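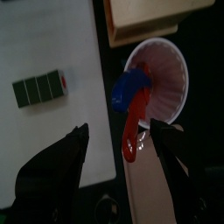

Unau 3
Control and perception software for two-arm table cells

Unau is a software package for people who work with two small robot arms on one table. It plans the motion of both arms together, keeps a model of the objects between them, and records every run in a form that you can open again later. It is made by Vultosance and runs on an ordinary Linux workstation. The name comes from the two-toed sloth, and customers with parallel grippers usually understand it quickly.

Most of our users handle household objects: cups, boards, boxes, toy food, small tools. Such objects lie on each other and lean on each other, and they are often dark on a dark table. Unau was written with this kind of work in mind.

What is in the package

Planner. Both arms are planned as one system with a shared time line. When the paths come close, the planner slows one arm and lets the other pass. You can give one arm priority, or leave the choice to the planner. Keep-out zones are drawn in the 3D view with the mouse, and they can also be loaded from a text file.

Scene model. Unau combines one fixed camera with one wrist camera per arm. The fixed view gives the positions on the table, and the wrist view corrects them when the gripper is near. For each object the model holds a shape, a pose and a confidence value. Below a confidence that you choose, the arm stops above the object and takes a second look from another angle.

Grasp proposals. For each object you receive a ranked list of grasps with the finger opening and the approach direction. Open containers have their own mode. In this mode the rim, the inside wall and the things which stick out of the container are treated as separate targets, so a request to take a spoon out of a cup does not end with the cup in the gripper.

Recorder. All camera streams, joint values and gripper commands are stored with one clock. Cameras are recorded at 30 frames per second by default. You can move through a run by hand and see at each moment what the planner believed about the table.

Ferreira calibration tool. This was formerly a separate download and is now included. It finds the position of both arm bases and all cameras in one procedure with a printed target. The complete procedure takes roughly 40 minutes the first time, and later corrections are much shorter.

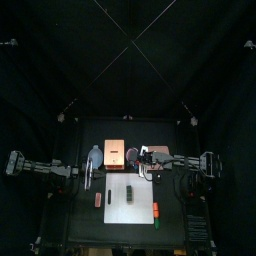
Two arms at the black table, cutting board between them and the wooden box behind.

Working in low light

Many labs hang dark cloth around the table to keep out reflections. This helps with the background, but black fingers over a black surface are then hard to separate. Unau does not look for the fingers in the picture at all. It calculates where they must be from the joint values and masks this area before the objects are detected. If your gripper has custom fingertips, please load their shape file; otherwise the mask will be a little too large or too small, and thin objects near the tips may disappear from the model.

Glossy plastic is still more difficult than matte plastic. We recommend to lower the exposure of the wrist cameras one step before changing anything in the detection settings.

What you need

A workstation with a recent graphics card and a wired network connection
Two arms with a joint position interface at a constant rate
One fixed camera that sees the whole table
One wrist camera per arm (Unau also runs with only one of them, but the second look is then limited to that side)
A hardware stop button that cuts the arms directly. The stop button in the Unau window is a convenience and does not replace it.

What changed in version 3

The old task editor, Zikeck, has been removed. Tasks are now written as short Python files or put together in the new block view. Old Zikeck files can be imported, with one exception: loops that contain a handover between the arms must be written again. We know this is unpleasant for some of you. The old behavior had an error in timing which we could not repair without changing the file format.

The object library has grown to 61 items, mostly kitchen and toy kitchen pieces. You can add your own from a turntable scan or from a CAD file. Segmented toys, the kind that come apart into slices, can be marked as one object or as several. This setting is under Object, Parts.

The planner now shows why it refused a path. Before, it only said "no solution" – which was true and not useful.

Licenses

Unau is licensed per table, and the number of users is free. Teaching licenses include the full planner and recorder, without telephone support. A trial version works for the whole month in which it is activated, so it is better to start it early in the month.

Questions about arms which are not yet on our list go to Ross Pollock in the integration group. Please send the interface manual of the arm with your first message and write which control rate you use. The next maintenance release is planned for October, and it is free for everybody with a version 3 license.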